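The Man Who Wrote Down the River

I got to Pakelham at a quarter to eight in the morning, which was too early for the bakery and (I found out) about three hours late for Benedito Mendonça. He'd been up since five. He'd already read the gauge, fed the cat and written the first line of the day's page, and he had coffee going in a dented pot that he waved at me through the kitchen window.

Benedito has kept a diary of the Gurley, the small brown river behind his house, for most of his grown life. Level, color, birds, whatever floats by. He's on notebook 624, and they're all in the back bedroom, on shelves he built himself and says he'd build differently now.

"I wasn't trying to start anything," he told me. "My wife wanted to know if it was safe to plant beans down by the bank. So I put a stick in the water and wrote down where it came to. Then I wanted to know what it did the next day, you know?"

The beans drowned, by the way. He showed me the page!
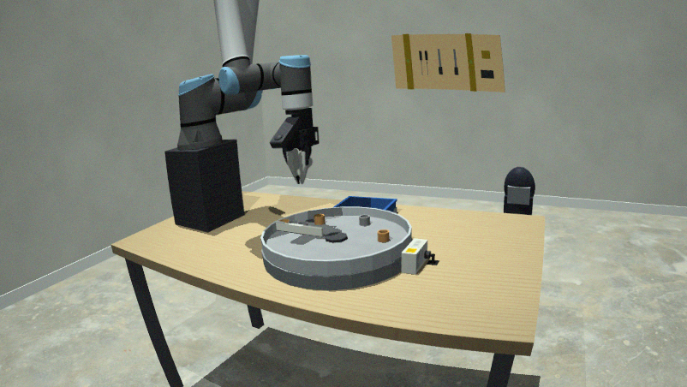
What goes in the book

I'd pictured neat columns, and there are some, but mostly it's sentences. Short ones. "Up two fingers. Smells like iron." "Heron back, looks annoyed." One February he wrote only the word "ice" for nine days running, and when I laughed he laughed too and said it had been a very dull February.

He uses pencil because ink runs, and he buys the cheap ruled notebooks from Kioko, the stationery shop by the bus stop. They once ordered him 200 at a discount when the maker was about to change the paper. "I still have a few of the good ones left," he said. "I'm saving them for floods."

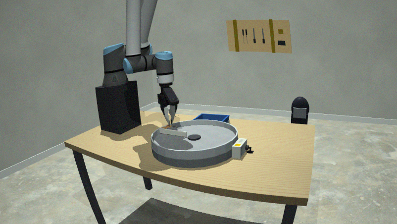
The big water

Of course I asked about the flood. Everybody in town has a story, and his is the only one with times next to it. He wrote every ten minutes through the night, first from the porch, then from the stairs. The handwriting gets bigger and bigger as the flashlight gives out.

"I wasn't brave," he said. "I was upstairs with a sandwich. But I thought, if I stop now, what was all the rest for?"

Those pages were copied later when the town was deciding how high to rebuild the footbridge at Plultunitz, a mile down. It's higher than the old one by the width of his hand, and he's still a little grumpy that it isn't two hands.

I asked whether he ever skips a day. He has, 10 times, and he could tell me what each one was for. Two were births.

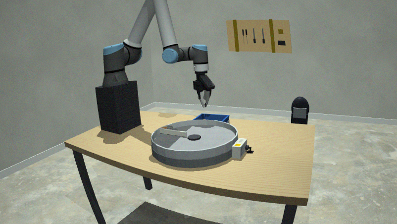 Mariela remembers it as eleven, and says he was in bed with the flu for one of them and filled in the page afterward from what she'd told him through the door. Benedito thought that over for a good long while. Then he got up, went down the hall, and came back with the notebook to check.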